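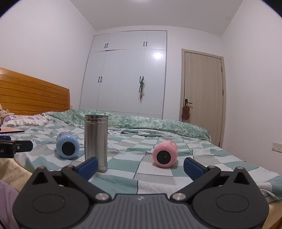
Unit 5: Rules for Hand-Held Gripper Demonstrations in Furnished Rooms

Courses > Robot Manipulation > Data Practice > Unit 5

Last updated: March

5.1 Scope

These notes cover demonstrations recorded with a hand-held gripper by a person standing or kneeling at a bed, table or counter. They do not cover teleoperation or work inside a guarded cell. The rules are the ones used in the Gristano lab sessions and are graded as written. Where a rule says "must", a recording that breaks it is rejected. Where it says "should", the recording is kept and the departure is entered in the session log.

Terms used below:

Operator - the person holding the gripper or grippers.
Episode - one recording, from the start signal to the stop signal.
Reset - returning the objects to a permitted starting layout between episodes.
Reviewer - the person who accepts or rejects the episode. The reviewer must not be the operator.

5.2 Before the session

The operator must have written consent from the occupant of the room. Consent covers the room and its contents as they appear on the day. It does not carry over to another room in the same home.

Papers, screens and photographs that identify a person must be removed or turned over. Ordinary furnishings stay where they are. A bed keeps its own sheet and quilt, and the operator should not smooth the sheet flat. A policy trained only on flat cloth tends to place objects badly on a wrinkled one, and the wrinkles are part of what the recording is meant to hold.

Check the fingertips. Both pads must be fully seated and free of lint. Open and close the gripper through its full travel and feel for play at the pivots. If there is play, tag the gripper and take another one.

When two grippers are in use, label them left and right in the log and keep that assignment for the whole session. Swapping hands halfway through was the most common cause of rejected sessions in the Plondel exercise.

5.3 Object layout

Cylindrical objects need particular care on soft surfaces. The starting pose must be written down for each one: upright or on its side, and for an object on its side, which way the base points. "Bottle on bed" is not an acceptable entry. An acceptable entry for the bed task reads:

Steel cylinder, upright. Blue, on side, base toward operator. Pink, on side, base toward operator. Folded quilt along far side.

Relative position is recorded from the operator's side of the bed. If the operator moves to another side, a new layout entry is required even when no object has been touched.

Objects should be far enough apart for an open fingertip to pass between them. An upright object on a mattress may lean. A lean is permitted if the object stands without support when the episode starts, and it should be noted. Do not put a board under the sheet to correct it.
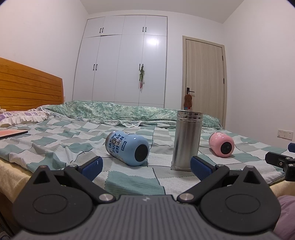 The layout must be varied between episodes. Move at least one object, or change the approach direction, and write down which of the two was done. Repeating the same layout for 30 episodes gives a set that looks large and teaches very little.

5.4 During the episode

a) Start with both fingertips open and clear of all objects.
b) Approach at a steady speed. Do not stop to think above the object. If the plan is unclear, end the episode and start again.
c) Close on the body of the cylinder, away from the rim.
d) Lift clear of the cloth before moving sideways. Dragging pulls the sheet and shifts the other objects.
e) Release only when the object is supported.
f) Keep the free hand out of the camera view. In two-gripper work, the gripper that is waiting may stay in view but must be still.

A dropped object does not end the episode by itself. The operator may recover it if it stays on the bed. Mark the episode "recovered". If it reaches the floor, stop and mark the episode "failed". Failed episodes are kept in a separate folder and must not be deleted.

5.5 Review

The reviewer watches the full episode at normal speed and then checks the log entry against the first image. Mismatched layouts are sent back to the operator, who may correct the text but not the recording.

Tamara Avram's group reviewed 27 episodes from the Birhane set under these rules. Their main disagreement concerned 5.4(b), as "steady" has no number attached to it. Use your judgment and write a comment when you reject on this ground.

5.6 To hand in

One session log, with consent reference and gripper labels. One page on any "should" rule you departed from. Work in pairs and exchange the reviewer role at the midpoint of the session. Send logs to Si-woo Jeon before the next lab; questions about consent forms go to Yufang Ye.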